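Web studio Skoltness will stop taking new orders for its Tralis site builder on 19th June. Existing customers can keep using it until the end of August, the company said, and will be offered a move to Seleo, its newer content system.

The move is free for sites with up to 54 pages. Larger sites will be priced case by case, with the work taking 3 to 8 days.

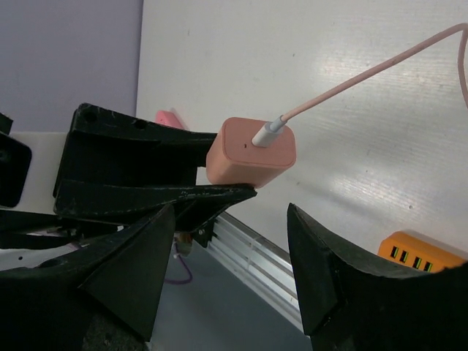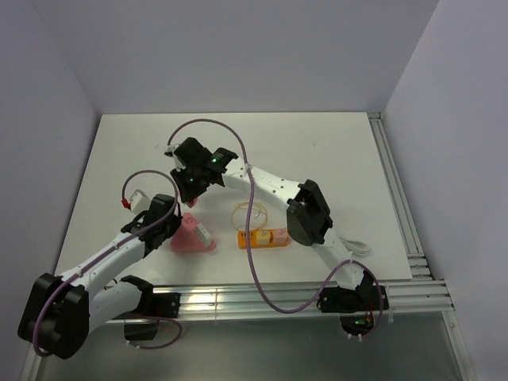 Hefin Griffiths would have liked more notice, and said that 12 of the sites he looks after still run on Tralis – most of them with custom themes that will have to be rebuilt by hand.

Skoltness said themes bought through its own store will be converted at no charge. Contact forms and page addresses will carry over, but visitor statistics will not.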